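Drarnow hand-held gripper

The Drarnow is a two-finger hand-held gripper built by Grumero for recording grasping tasks at a table.
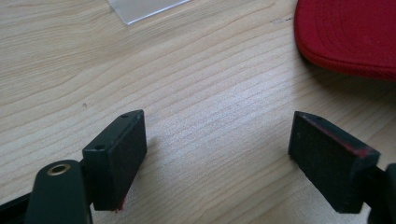

It was drawn up in September by Ghizlane Filali at the Dratton workshop, and the current service sheet is dated 11 Oct 2018.

Construction

Each finger consists of a black arm and a dark rectangular pad with small round holes. The complete tool weighs 700 grams. Pads are supplied in matched pairs by El Khatib and are not interchangeable with those of the earlier model, which were 22 mm wide.

Setup

The jaw is opened fully and the tool is held low over a flat surface. The inner faces of the pads must meet along their whole height when closed. If a gap remains at the top, the pad screws are loosened, the jaw is closed by hand and the screws are tightened again – left finger first. The camera is then checked to confirm that both pads are in view with the jaw open.

Maintenance

Pads are inspected every 900 cycles. Colored residue on the edges is wiped off with a dry cloth; solvents soften the pad material. A pad with torn corners is replaced together with its partner. The arm pivots are not greased.

Parts list

The Dratton list gives the pad pair as item 186. Arms are sold singly.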